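Residence Diary, Jinomdale House
Entry for Thursday, December

The reading room on the second floor was reopened to residents this morning, following the completion of the work on the ceiling lights. The undersigned was present from 9:00 and remained until the room was closed for lunch. The shelving delivered by Ondar had been assembled the previous afternoon and was accepted without remark, apart from one missing shelf pin, which has been requested in writing.

It was agreed in November that the room should be furnished modestly until the new budget is confirmed. The long tables have accordingly remained in storage at the Doherty building. Ms. Matilde Leitão proposed that the round table from the former breakfast room be used for the present, and she supplied a green cloth from the linen store to cover it. The cloth is somewhat brighter than the undersigned would have chosen. It reaches the floor on all sides, however, and several residents spoke well of it.

The first title for the winter reading circle was set out shortly after 10:00. Mr. Thongchai Paisan had recommended Hilary Mantel's "The Giant, O'Brien" at the last meeting, and the recommendation was carried by 17 votes to 5. A hardcover was placed on the table with the flowers behind it.
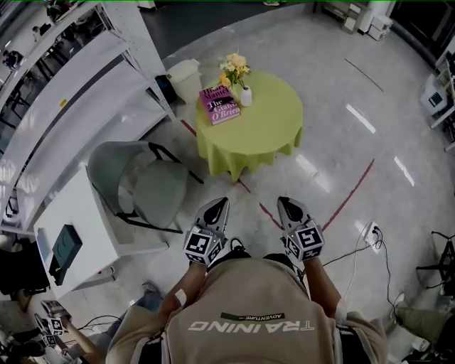 The round table in the reading room, with the winter title and fresh flowers.

The flowers were purchased at the market on Odatel Street. Ms. Leitão has asked that the water be changed each morning and that no second vase be added, as the table must leave space for an open book and a cup. Both requests have been entered in the house instructions.

The question of seating was discussed and not settled. The gray chair with the translucent gray plastic shell is comfortable for an hour, in the opinion of Mr. Paisan, and less so after that. He would prefer chairs with arms. A quotation is to be obtained before the next meeting. The side table will stay where it is until then, and the trash bin will stay by the shelves, although the undersigned would still like it nearer the door.

The circle itself met at 4:00 in the afternoon. The opening chapters were read aloud in turn, and the discussion went on past the usual hour. One resident found the dialogue difficult to follow and was offered the use of the recorded edition. The next reading will continue from the point reached today.

Room locked at 6:15. Key returned to the front office. Shelf pin still outstanding.

2 comments | 5 shares

Jinomdale House, Office of Residents' Affairs | Contact | Back to top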